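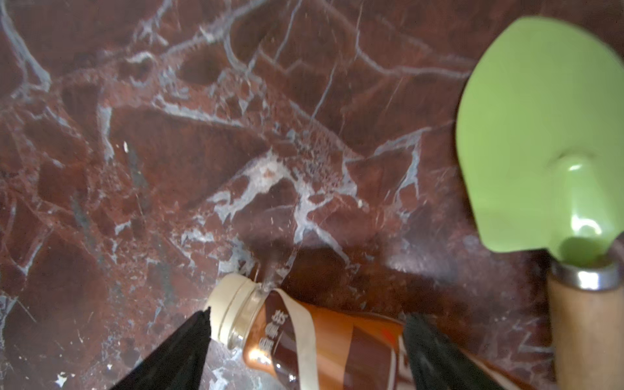

De Haan wrote under the first version of this post that any sealer will do on red marble, and I'd like to know if thats true before I spend more money.

Counter is dark red marble with pale veins, came with the house. Dull rings near the stove side, I think from lemon juice. Used a spray from the grocery store all through August, no change. A shop quoted me 252 dollars to polish and seal. Other place said 992 for the whole kitchen. Can I do it myself? Never worked on stone before. Rings don't feel rough, just no shine.

Posted December 8, 2021
6 replies, 3 shown

Plevberg
Those rings are etching, not stains. Acid ate the polish. Sealer won't bring it back, it only slows down oil and wine and so on soaking in. De Haan is half right, brand doesn't matter much, but sealing over a dull spot gets you a sealed dull spot.

Light etching you can do by hand. Marble polishing powder (has to say marble, granite stuff is different), a little water, damp white felt pad. Small circles, couple minutes, wipe, look at it from the side. Repeat if needed. Try it in a corner first, dark stone shows every mistake. If your fingernail catches on the ring then its too deep for powder, pay the shop.

Rinse well after. Let it dry overnight before any sealer. And stop with the grocery store spray until you've read the label. Vinegar or citrus in it = more etching.

Pidano
252 sounds fair if that includes sealing. I paid more for less. Ask if they do just the bad area or the whole run, mine did one patch and now it's shinier than the rest, drives me nuts.

Water test for the sealer question: few drops, wait ten minutes, wipe. Dark spot left = needs sealer. No spot, leave it alone for now.

Kidico
baking soda. worked on my sink

Plevberg
Sink is probably not marble. Please don't scrub marble with baking soda, it can scratch a polished finish. Dish soap with a neutral pH and warm water, soft cloth, dry it after. Thats all it needs day to day.

Show 3 more replies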